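Print this page | E-mail this page

Droltwood Toy Library
Minutes of the meeting of 1/10/22

The meeting opened with good news: the shelf fund stands at $3,732, well past the $2,000 we were hoping for! Minutes of the July meeting were approved with no changes.

Blocks. The shape blocks are a huge hit (stars, cubes, cylinders, the lot) and families keep asking for more. We talked at length about how to set them out on play days. Everyone liked using a striped maple board as the play surface, with the blocks in little groups by color or by shape, whichever the kids feel like. The yellow, red, blue and green really pop against the pale wood.

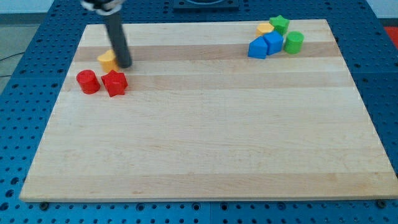 The Plundoncombe branch replied that their families prefer everything tipped out in one big heap, and could we please not sort the blocks before sending them over. Agreed, and we may try the heap ourselves! Plundoncombe will borrow 2 sets until the next play day.

Storage. Cloth bags from Felora were chosen over boxes. They wash well and a small child can carry one. Labels to be sewn on, stars first.

Loans. 2,479 toys went out last year, our best yet. Wonderful work, all.

Next meeting: same room, snacks welcome.

Related items
Play day sign-up sheet
Bednárik puzzle swap
How to wash wooden toys
Minutes, July meeting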